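The Inora Waymark Plaque

Outdoor information panel for trails, heritage sites and the odd patch of ground where something once happened

If your local battlefield, drovers' inn or holy well is currently marked by a sheet of A4 in a freezer bag, we would like a word. The Waymark is a cast plaque on a short post, made for people who want walkers to stop and read something, and who would like it still to be there in September.

What you get

One plaque, 40 cm wide, with raised lettering and a matt finish. One galvanised post. Fixings, 5 of them, which is one more than you need. The spare is for the one that goes in the bracken.

Wording

We include up to 13 lines. Most groups send us thirty and an apology. Kavitha Palaniappan edits every text before casting and is kind about it, though she will query the word "nestled". Two rounds of proofs are in the price. Please check the dates -- bronze is unforgiving, and so are local historians.

Choosing a finish

Pristia is pale and shows up well under trees. Ernance is darker and hides what the sheep do to it. Both can be wiped down with soapy water.

Putting it up

Dig, set, fill, wait 2 days. Get the landowner's permission first, in writing. Warrick Ormsby will come out and do the digging for a fee, and will tell you about drainage at no extra charge.

Delivery

Kerbside only. The box is heavy and our driver has views on stiles.

Also from Inora 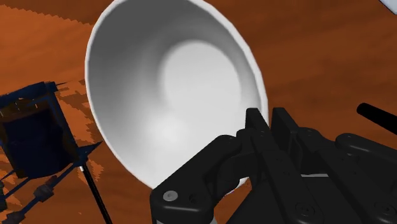 Replacement posts and fixings

Sold singly, to fit any Waymark. Quote the number on the back of your plaque when ordering.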